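Giltby Evening School, Food and Table Course
Handout 2: Portion and plate size

Please read before the class of 14th May.

In this part of the course we speak about how the plate changes the meal. Many people decide how much to eat by looking, before they taste anything. A small portion on a wide plate seems poor, and the same portion on a small plate seems enough.

Terms to know
Rim: the outer part, normally kept free of food.
Well: the inner part, where the food lies.
Portion: what is served to one person at one time.

Class task. Weigh 80 grams of cooked beans. Serve them first on a wide plate, then on a small one. Write down which one you would call a full portion, and do not change your answer later. The Wasport group will use rice, 32 grams before cooking.

For homework, read chapter 11 of the Rerkham reader and bring one question.

Plates and table surfaces

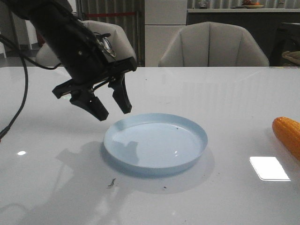
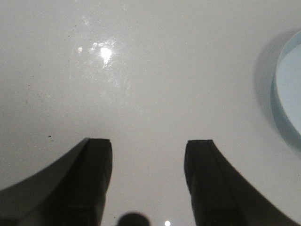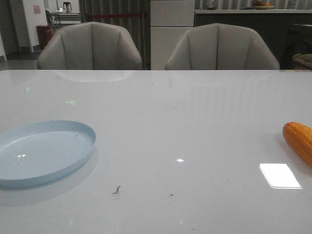
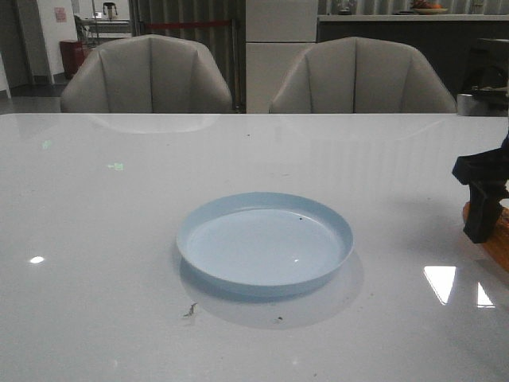
Alemneh objected to the task, saying that at home everybody eats from one large shared dish, so the size of a single plate tells us very little about how much a person takes.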